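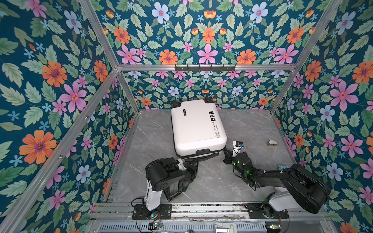
Bostex support replied overnight and says the lock should go back to 0-0-0 if you hold the reset pin in for a slow count before touching the wheels, and asks whether I tried that with the latch open or closed.

Closed, as it happens. So I went back and did it with the latch open, and nope, same thing! The first two wheels take the new number fine and the third one slides back to 7 whatever I set it to. I used a paper clip for the pin, then a thin nail in case the clip was bending (it was, a little).

Other stuff I've tried so far:

Feb 5, 2023 – blew out the wheels with a can of air. Got some lint, no change.
Next morning – one drop of dry lube on the third wheel. It turns a lot smoother now, but it still won't hold.
Same evening – set all three wheels to the same number, in case it was fussy about the order. It wasn't.

I bought the lock from Roslow, the luggage shop by the bus station, and they told me warranty claims go through you guys and not them. Fine by me, but the form wants a serial number with 19 characters and mine only has 5 stamped on the back. Is there a longer one hiding under the sticker? I don't want to peel it off if that kills the warranty.

I'm flying in June, so there's no mad rush – I'd just like it sorted before I start packing. A replacement lock is totally fine if that's easier on your end. I still have the Roslow receipt and can send a scan.

Status: waiting on Bostex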